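Work, Skill and Wages
Notes for week 4 - Lornwood evening program
Instructor: Awuor Mabula

Does new equipment make workers poorer, richer or neither? Be suspicious of anyone who answers in one word. Most studies you will meet compare towns that bought a lot of machinery with towns that bought little, and then treat the gap as if the machinery caused it. Towns differ in plenty of other ways.

Take the Moura survey in your packet. It reached 200 households, all of them near the rail line, and asked people to remember what they earned years earlier. I would not bet much on those memories. Okafor defends the sample in his reply, and you should read him, but he never says who refused to answer.
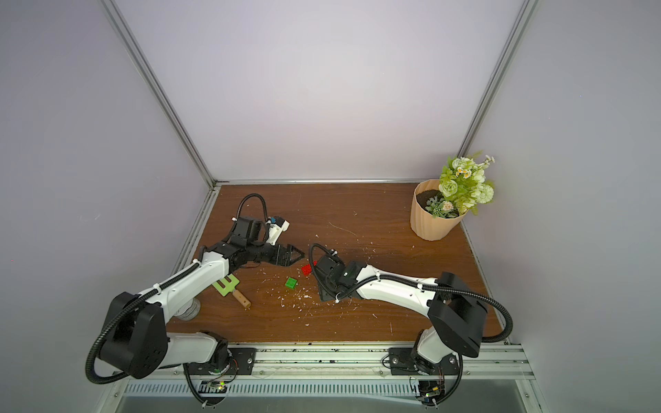
Fig. 1. Two robot arms mounted side by side at a tabletop.

The word "skill" causes more trouble. In most wage tables it means years of school, which tells you little about what a person can do. Urbonaitė tried job titles instead. Her results flip sign when clerks are left out - a bad omen for any general claim.

For next time: read Policarpio, chapter 4, and skip the appendix. Write one page on what evidence would change your mind. "More data" will not count as an answer.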